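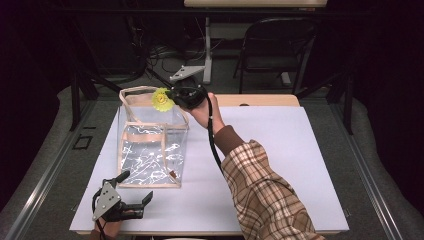
A yellow-green daisy-like flower and the clear tote

January 22, 2022

I have been putting off the great winter sort-out since before Christmas, and this week I finally ran out of excuses. The spare room had got to the stage where you opened the door, threw something in and shut it again quickly. So on went the old jumper and the radio, and up I went with a pot of tea!

First job was the seed tin. I found 5 packets of sweet peas, all opened, and a packet of something called Hotside that I must have bought for the greenhouse we had at the old house (a marigold, I think, though the writing has rubbed off the back). They can all go in come March and we shall see what comes up. I've never had the heart to throw seeds away, even very elderly ones.

Then there were the holiday papers, and that was the rest of the morning gone. I sat on the floor and read every bus timetable from our week in Plestska, where we caught the 345 up to the lake and had to walk back down because the last one left at teatime. My feet have still not forgiven me. There was a receipt from Busus too, the little café by the station with the poppy seed cake, and I've been trying to make that cake ever since. My last go had 175 grams of poppy seeds in it and tasted mostly of gravel, so if you have a recipe you trust, do please leave it in the comments.

By four o'clock I had filled two bags for the charity shop and could see a good bit of carpet. The wardrobe can wait for a brighter day.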